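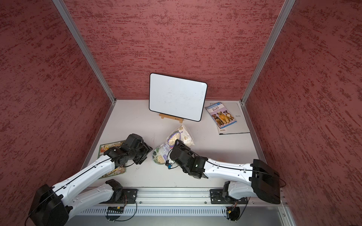 Thread: Food props on shared benches, what are your written rules?

Posted in: Bench Practice and Safety

kestrel_bench
We're rewriting the operating sheet for our two-arm cells and I'm stuck on the section about real food. The old sheet has one line, "clean up after use," and everybody reads it differently. Our pouring and scooping tasks use dry oats or cereal in a bowl, with the bag left on the table as part of the setup. Books and a whiteboard are often on the same table for the other tasks.

Draft so far:
- Dry food only. No liquids, no syrup, no powdered sugar.
- Bag stays on the table only if the task uses it. Otherwise it goes in a lidded bin.
- Wipe the table between operators.
- Arms parked and drives off before any hand goes in.
- Vacuum the front rail and the cable duct at the end of each shift.

What am I missing?

odd_torque
Your fourth line should be your first line. People read the top of a sheet and skim the rest.

The duct needs more than once a shift if it's the slotted kind. Anything that rolls off the front of the table can end up in the slots. We had Dawber grippers on a cereal task last April and found flakes packed in next to the connectors. Nothing failed, but it took an afternoon to get them out.

mpl_652
I'd ban real food. Use plastic pellets. They don't crumble, they don't attract mice, and you can count them if you need a score for the run. We have 1,334 recorded episodes with pellets and I have never had to take a gripper apart to clean it.

kestrel_bench
Pellets were tried here before my time. The people training on the data said the policies did badly on real flakes afterward. Pellets don't cling to the side of a bowl and oats do. So the food stays and I need rules for it.

mpl_652
Then your sheet should say who signs for the cleaning. A rule with no name next to it gets skipped.

fennwick
Agree with the sign-off, disagree with the ban. A couple of things from our sheet at Alten:

Define a tipped container. Ours says if a bowl ends up on its side, the operator stops the episode, marks it, parks the arms and resets by hand. They don't try to fix it with the grippers unless recovery is the task. Before we wrote that down, some operators would spend minutes chasing a bowl and others would stop right away, and the episode lengths were all over the place.

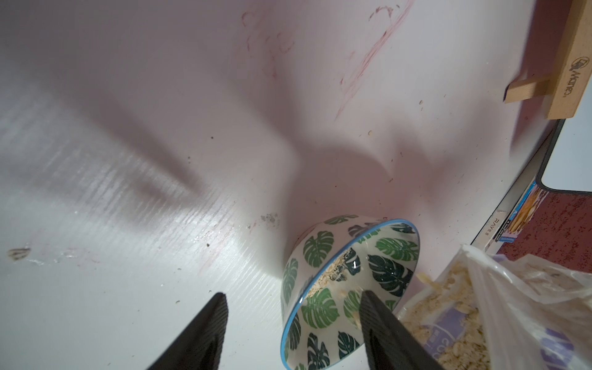
Re: tipped containers

odd_torque
I don't like "stops the episode" as a blanket rule. Recoveries are some of the most useful data you can get. Ours gives the operator 5 tries to right it, then stop. The marker goes on either way.

fennwick
Five is a lot with a ceramic bowl near the edge. Do you use ceramic?

odd_torque
Melamine. Fair point. With ceramic I'd go lower, and I'd keep a minimum distance from the bowl to the table edge.

kestrel_bench
Ours are ceramic. I'll write it as two cases: recovery allowed if the task card says so, otherwise stop and mark.

Second question. What do you do about marks on the table? We run whiteboard tasks on the same surface and it picks up stains that don't come out. One reviewer wants the top replaced whenever there's a stain. That seems like too much to me.

tallow9
Stains are fine for the data, in my opinion. Real tables have stains. Crumbs are different because they move between episodes and they get under things. Our rule at the Komo site is that permanent marks get photographed and logged, loose material gets removed. We check the wrist camera view before the first episode, and any crumb you can see there gets wiped up.

mpl_652
Any crumb at all? You'd be wiping all day.

tallow9
Before the first episode, then every reset. It takes a damp cloth and a dry one. Check the gripper fingers too, especially if they have a textured face. We use a soft nylon brush on those. No compressed air, it blows the dust into the joints.

fennwick
Seconding no compressed air. The Kalteo checklist template has it as a prohibited item, and it has a decent section on allergens too. Oats and nuts should be posted on the outside of the booth if several people share it.

kestrel_bench
I had nothing on allergens. Adding that, the sign-off box, and the two bowl cases. Moving the parking rule to the top. I'll put the new version in this thread when our safety lead has been through it.

odd_torque
Put an expiration date line on the bag too. We found one two years old.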